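Bullum head rig – wearable capture kit for hand work

Records what the hands do from the wearer's point of view, so a policy can learn from people doing ordinary chores. No teleop, no gloves, no robot on site. Wearer puts it on, does the task, takes it off.

Task packs now shipping: bottles and lids, cloth, cutlery, small boxes. Bottles and lids is the big one, 3,000 episodes, and the one most labs ask for first. Screw caps are hard. Two hands, see-through plastic, threads you lose sight of the second the palm closes over them.
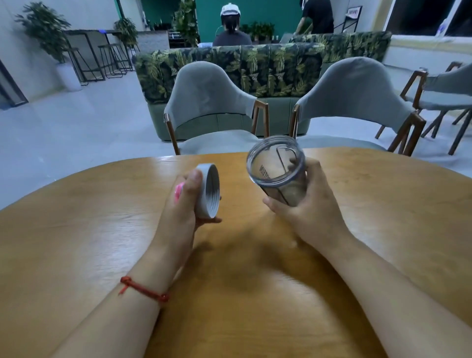 Ask for the wearer to sit square to the table and keep both hands in view start to finish. Sleeves pushed up. Say the task name out loud before starting, once, then stay quiet. If a lid gets dropped, keep going and pick it up – recoveries are worth as much as clean runs, and the labelers have a tag for them.

What you get
Head unit, strap, 2 batteries, charger, carry case
Naddale labeling software, one seat
Printed task cards (bottles pack has 92)
Setup call with Rekha Katiyar or Nii Baidoo, mornings only

Not included: the bottles. Buy local, mix them up. Clear, smoky, printed, plain. Different lids too, flip ones as well as plain screw-on. A set that's all one bottle teaches one bottle. Same goes for rooms – cafe tables, kitchens, offices, don't record a whole pack in one spot.

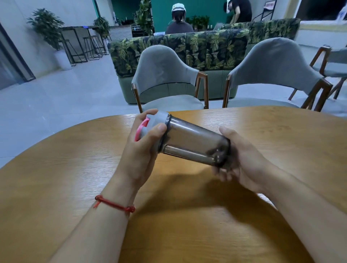

Sendbridge Data Collection Team
Kit orders and loans: Yaa Ansah

Loans run a month. Minimum order on custom packs is 1,000 episodes, we can do the recording or you can. Uploads go overnight, leave the unit pluged in and on wifi. Review comes back with each episode marked keep, trim or redo. Most redos are hands leaving the view or the wearer looking up mid-task.

Known issue: strong side light puts hard shadows on the tabletop and the auto trim sometimes cuts to early. Fix is due in June. Until then turn auto trim off and do it by hand in Naddale, Kobina Darko has a short guide.

Old Kuhlmann straps fit the new head unit. Old batteries don't.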